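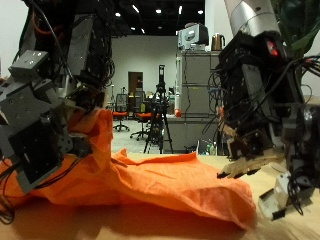

Shirt handling, two-arm table. The left gripper is on the cloth.

Flandusel Users' Forum > Data Collection > Garments
Thread: Which shirt examples should be kept for training?

zollance_ops
Moderator

Members are invited to comment on the proposed rules for the shirt folding set. The target is 800 accepted examples, each a full run by a human operator from a crumpled start to a folded finish. The set will be used to train the next version of Nina.

The draft rules are as follows.

Each run shall begin with the shirt dropped on the table from a height, without any smoothing by hand.
A run longer than 7 minutes shall be stopped and marked as failed.
A run in which the operator lets go of the shirt and takes hold of it again more than 2 times shall be rejected.
Failed and rejected runs shall be stored but shall not be used for training.

Comments on the third rule would be especially welcome.

foldline
Member

Our group cannot support the third rule in its present form. Letting go and taking hold again is a normal part of handling cloth. An operator who finds the wrong layer between the fingers must release it and try once more, and the model needs to see how this is done. If all such runs are removed, the model will learn only from cases in which the first grip was good. When it meets a poor grip on its own, it will have nothing to follow.

We would ask that the rule be withdrawn, or that the limit be raised well beyond its present figure.

tablewatch
Member

I must disagree in part with the previous post. There is a difference between a correction and hesitation. In the batch my team reviewed, many of the repeated grips served no purpose. The operator opened the fingers, waited, and closed them in the same place. A model trained on those runs will copy the waiting.

It should also be said that the overhead view is of little help in telling the two apart. The wrist views are better, although they are hard to read when cloth or part of the hand is close to the lens.

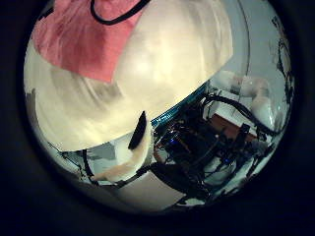 For that reason we ask reviewers to look at the wrist views and the table view side by side before any run is rejected. It adds to the time spent on each run, but the number of disputed decisions has fallen.

foldline
Member

The distinction is accepted. It does not, however, appear in the draft. A reviewer who applies the third rule as written will count grips and nothing else.

zollance_ops
Moderator

The point is noted. Would both members accept a label in place of a limit? Reviewers would mark each repeated grip as "correction" or "idle", and only runs with idle grips would be set aside.

tablewatch
Member

In principle, yes. The cost should be stated plainly. Labelling by grip is slow work, and two reviewers will not always agree. We would want a written guide with sample clips before the change takes effect.

vuvby_station
Member

The notice below was issued to our operators and may be of use to others in drafting such a guide.
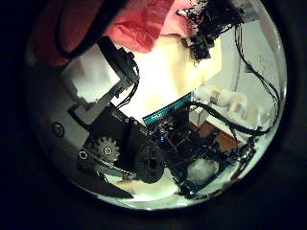 Vuvby, September

Operators are reminded that a wrist camera records whatever is in front of it, including cables and the other hand. Before the first run of a session, the operator shall move both arms through the whole working area and confirm that no cable pulls tight. A loose cable that crosses the view need not be a ground for stopping. A cable that touches the garment is, and the run shall be ended at once and marked "contact".

Lens checks shall be made after every 16 runs. The time of the check shall be entered in the log, even when no cleaning was needed.

A garment shall not be straightened by hand between the start signal and the stop signal. If it slides off the table, the run is over.

foldline
Member

Thank you. May I ask how "contact" runs are treated afterwards? We have been deleting ours, and I now suspect this was a mistake.

vuvby_station
Member

They are kept in a separate folder and are not used for folding. Our intention is to use them later to teach the system when to stop. No work has been done on this so far.

quietgripper
Member

One matter has not been raised. The draft says that the shirt shall be dropped from a height, but it does not say where it should land or which way up. Our operators have settled into a habit of dropping it near the middle of the table, and the starting shapes have become very much alike. 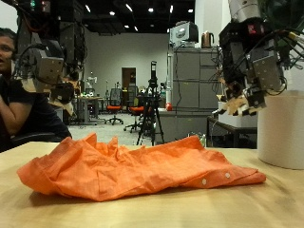 A shirt with its buttons showing is a far easier start than one lying face down with a sleeve trapped beneath. If the starts are not varied on purpose, the count of accepted runs will look healthy and the set will still be narrow. I would propose a printed list of starting positions, drawn at random before each run.

tablewatch
Member

I would not go as far as a printed list. Operators will begin to arrange the shirt to match it, and a crumple made by hand does not look like one made by a fall. A random landing zone would be enough.

quietgripper
Member

A landing zone does nothing about the face-down case. Perhaps the zone and the side facing up could both be drawn, with the rest left to the fall.

foldline
Member

We could work with that.

zollance_ops
Moderator

The draft will be revised as follows. The third rule is replaced by grip labels, subject to a written guide. The first rule will name a landing zone and a side, both drawn at random. The wording on "contact" runs will follow the Vuvby notice unless there are objections.

The time limit in the second rule has received no comment and stands for the present.

tablewatch
Member

One objection, on the time limit. It is generous for a trained operator and too short for a new one. Could new operators' runs be stored under a separate heading until they have passed a review?

zollance_ops
Moderator

Please send a proposed wording and it will be added to the revised draft.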